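Club says my daughter's youth registration blocks her trial – is that right?
Posted in Grassroots and Youth Football, Dec 1, 2025

Thitima Rojanasak
Hello everyone, and sorry in advance for the length! My daughter is fifteen and has been a left-sided midfielder with Wileck Juniors since she was tiny. Trenov have invited her for a two-week trial with their under-sixteens, which she is over the moon about, but our club secretary says she can't go without written permission while she's registered with them. Trenov's coach was very breezy about it and told us just to turn up. Who do I listen to?

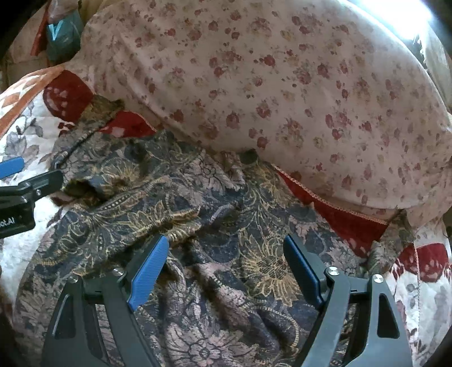
The other thing worrying me is money. We paid 233 pounds in subs for the season, and I don't know if we'd lose the lot should she move before spring. I've been going round in circles with it – as rumpled as that cloth, that's my brain at the moment – and I'd dearly love to hear from a parent who has been through it.

Hemmin
Your secretary is right, I'm afraid, at least going by how our league does it. Ask for the permission by email so there's a record, and put the trial dates in. Ours came back the same evening with a lovely note wishing my lad luck. It also matters for insurance, so do ask Trenov whether trialists are covered by their policy – a twisted knee in a training session is bad enough without an argument about who pays for the physio.
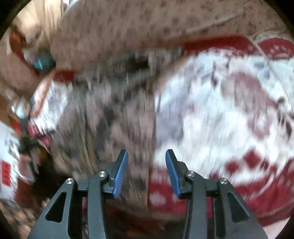
As for the subs, look at whatever you signed in the summer. Some clubs refund the months left over and some keep everything, and a good many will meet you halfway if you ask nicely. And please don't let her stop going to Wileck training in the meantime, as trials often come to nothing and she'll want her friends and her place in the side.

Plusard
Just go. We never asked anyone and it was fine. Different county though, and this was a few years back, so maybe check with your league.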